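3.2 Folding outerwear on a soft surface

Jackets with contrasting sleeves were treated as a separate group in our study of home folding habits. Shirts and towels have one dominant color, and people tend to judge the fold by its outer edges. With a two-color jacket the sleeves can be followed by eye through the fold, and mistakes are easier to spot. Of the 1023 folds in the full set, about 900 were done on a bed.
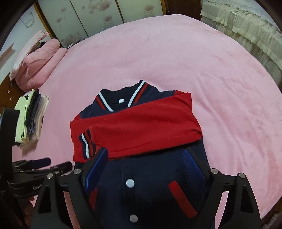

Belta, February

The jacket used at this site is navy with red sleeves and striped ribbing at the collar. With the front side up, the sleeves are laid inward across the chest, one over the other, and form a red band above the lower snaps. We call this the crossed-sleeve state. The fleece sheet under it is soft - a point we return to in Section 4, where bed and table folds are compared.

A narrow folded shape (Figure 2) was coded separately. The code depends on the outline alone, and a section of red at the side does not change it. Coders marked the position of the collar band first, then the long edge.
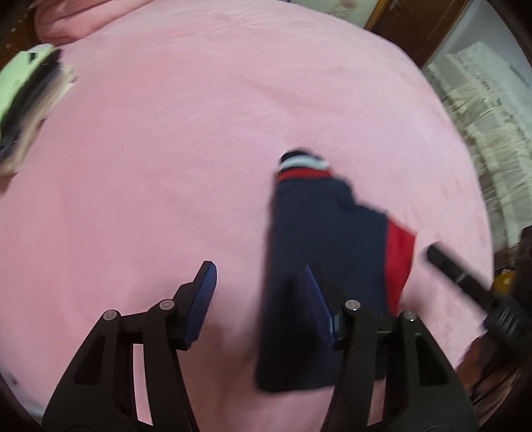
Figure 2. Navy garment folded to a tall, narrow shape, striped band at the top.

Stepped edges were left in the data. Only folds where the collar could not be found were dropped.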